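May 5, 2026
By the Maddale bench

Section 7. When the Pollis lets go late (fault 36)

If you skipped straight to this section, I'm guessing you have an arm stopped over a tray with a remote hanging out of one side of the gripper, and a 36 on the pendant. Don't press Resume yet! I pressed Resume the first time I saw it and the arm flung a remote over the bench and onto the floor, so please read the next bit first.

The setup I'm writing for is the one we run at Maddale: a Pollis arm with the two-finger gripper, a Haslinger controller, and the Vernska tray program that takes a remote control off the infeed and lays it in a clear plastic tray. If you're packing something else, most of this will still work, but the part about tray fit won't look the same for you.

7.1 What fault 36 means

The short version is that the controller told the gripper to open, started to lift the arm, and then found out the gripper was still holding on. It stops the arm wherever it happens to be. That's a good stop, and I've never known it to be a false alarm, though the message on the pendant ("release not confirmed") makes it sound like paperwork.

The longer version is what happened to us in November. The arm had been running happily for weeks. At cycle 2,438 it put a remote down with one end up on the rim of the tray, opened late, caught the raised end on the way up and dragged the whole tray sideways. The tray bumped its neighbor, and the neighbor bumped the stop pin. Nobody was near it, thank goodness, but my hand had been in that exact spot a minute earlier, straightening a tray with the gate open and the arm only paused. I'd gotten lazy about that. Most of the cautions below come out of that afternoon.

We spent a long time blaming the gripper. We swapped the finger pads, then we swapped the air line, then we swapped the pads back. What was really going on was two small things stacked up. The release delay had been shortened when somebody (me) was trying to save a little cycle time, and the taught drop point was a hair off to one side, which let one end of the remote land high. Either one alone would run all day. Put them together and you get a 36 every so often, with no pattern you can see from the pendant.

7.2 Before you touch anything

CAUTION: Paused is not stopped. On the Haslinger controller, Pause holds position with the drives live, and the arm can move again if anyone presses Resume at the other panel. Use the red stop, then turn the key and take it with you. I keep mine in my pocket.

CAUTION: The gripper keeps its air after a red stop. It'll stay closed on whatever it was holding until you bleed the line, and when you do bleed it, it opens all at once. Keep your fingers out from between the pads and have something soft underneath the part.

1. Press the red stop.

2. Turn the key to Off and take it out.

3. Wait 10 seconds. The drives hum down and the light on the base goes out. If the light is still on after that, leave the gate shut and go to Section 9.

4. Write down the cycle number from the pendant. You'll want it later, and the counter resets when you reload the program. (Ask me how many I lost that way!)

5. Open the gate and hook it back. Ours swings shut on its own if you let it, and then the interlock thinks you've finished.

6. Support the remote from underneath with one hand, well clear of the pads, and push the bleed button on the side of the wrist with the other.

7. Lift the remote out, look it over, and put it in the reject bin even if it looks perfect. I know that feels wasteful, but a part that's been yanked by one end isn't something I'd want to send out.

NOTE: If the remote won't come free after you bleed the line, don't pull. Open the pads with the hex key on the back of the gripper. A quarter turn is usually plenty, and you'll feel it give.

7.3 Look before you clean

This is the part I always want to rush. When the gate's finally open, the temptation is to wipe everything down, square up the trays and get going, and then you've wiped away the only clues you had. So stand there for a minute and look.

- Which tray moved, and which way? A tray dragged toward the infeed usually means a late release. A tray that's been pushed down or cracked is more likely a height problem, and you want Section 8 for that.

- Is one end of the remote up on the rim? It happens a lot with shallow trays. The remote is long and slim, so it doesn't take much of an error before an end stops short of the bottom.

- Are there crumbs or bits of plastic under the tray? Anything gritty under there lets the tray rock when the arm presses down. I've had a perfectly good drop point go bad over a bit of grit, then come good again after a wipe.

- Are the pads shiny? Shiny pads grip more than you'd think and let go slower. Roughen them with the gray cloth from the kit or change them.

Take a note of what you see before you change anything. Mine are mostly scrawled on the back of the shift sheet and they've still saved me more than once.

7.4 Check the release delay

You can do this with the gate shut and the arm parked, so put the key back in for this bit.

1. On the pendant, open Program, then Tray, then Release.

2. Read the delay. The Vernska program loads with 199 milliseconds, and that's the number I'd go back to. I had ours set a lot shorter and I'm not going to print the value here in case somebody likes the look of it.

3. If it's been changed, set it back and press Save. Press Save again when it asks. The first one only keeps it until power off, and I think that's a terrible bit of design, but there it is.

4. Turn on Confirm Before Lift if it's off. It makes the arm wait for the gripper switch to report open before it starts up. You'll lose a little time on each cycle, and you won't miss it.

NOTE: Confirm Before Lift relies on the little switch inside the gripper body. If the switch is stuck, the setting does nothing useful and you won't get a warning. Open and close the gripper by hand from the Jog page and watch that the word on the screen changes both ways.

CAUTION: Don't tape over or bypass the gripper switch to clear a 36. I'm only putting this in since I've been asked. The arm would then lift no matter what it's holding on to.

7.5 Check the fit by hand

Once the delay is right, find out where the remote wants to sit in the tray with no arm involved at all. I do it on a table away from the cell, with a tray and a remote from the same batch that gave the trouble. Ours lie diagonally, corner to corner more or less, with the button side up. If you can't get a remote down properly with your own two hands then the arm hasn't got a chance, and there's no sense in reteaching anything until that's sorted out.

You're feeling for where it touches first. It's surprisingly easy to tell with your fingers and nearly impossible to tell by watching the arm do it, at least for me. I spent a good hour with my nose against the gate before I thought of picking up a tray and trying it myself.

1. Take the key out again and keep it on you, even though you're working away from the cell. Somebody could come along and start it with your tray missing from the nest.

2. Turn the tray over and run a thumb along the rim. A bit of leftover flash from molding will hold an end up all by itself. If you find some, check a couple more trays from that stack and set the stack aside if they're the same.

3. Put the tray on a flat tabletop, right way up, and press each corner in turn. It shouldn't rock. If it does, lift it, wipe underneath and try once more before you blame the tray.

4. Lay the remote in on the diagonal without pressing. Let it find its own place.

5. Look at it from the side, down at table level. Clear trays are handy for this, as you can see straight through the wall to whatever gap there is under the remote.

6. Note which end is high, if either one is. Call them near and far the way the arm sees them, or you'll do what I did and shift the drop point the wrong way.

7. Set both hands over the remote, with the left fingers curled down over the left end and the right fingers flat across the upper right part. Press gently, one hand and then the other, and feel which end has farther to go. If the right end is still up toward the far rim while the left end is down, the drop point needs to come back toward you.
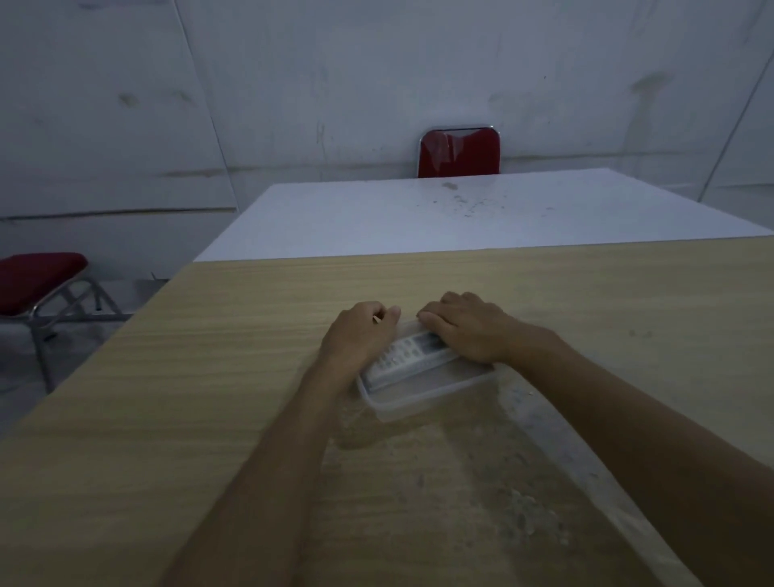 8. Take the remote out and repeat with a second one from the batch. If the same end comes up high, go on to Section 7.6 and reteach the drop point. If it's a different end, or neither, leave the taught point alone and go back over the pads and the grit under the nest before you run anything.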